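Desk Surfaces and Reading Comfort in the Roltside Study Rooms
Student project report, 27 July 2024

Background

The Roltside building has 7 study rooms with the same white tables. In a short survey last term, students complained of glare more often than noise or heat. Our project looked at whether a dark cover on the table would make reading printed pages easier on the eyes.

Method

We used 6 rooms and left the last one as it was. In three of them we laid a dark mat over part of each table. The other three kept the bare white top. Lamps, chairs and blinds stayed the same. Students who used a room filled in a card on the way out, rating eye strain and general comfort. We handed out cards until we had 651 usable ones. Cards with no room number were thrown out.
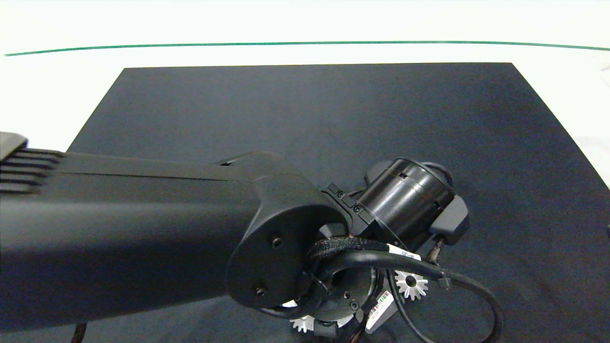

We also took light readings at seat height in the morning and late afternoon. The meter was a Hitum handheld model borrowed from the physics lab. It drifted during the first week, so those readings are left out.

Results

Students in the rooms with mats reported less eye strain, mostly in the afternoon. In the morning the two groups gave almost the same ratings. Comfort scores did not change much. Several cards said the mat slid when people leaned on it, and a few students said pencil marks were hard to see against it.

Limits

Students picked their own rooms, and the ones near the windows fill up first. We should have rotated the mats between rooms. We also did not ask whether people were reading on paper or on a screen.

Next steps

The full set of mats would cost 3,000 dollars. We would like to repeat the test in September with the mats rotated every week and a new question on the card about screens.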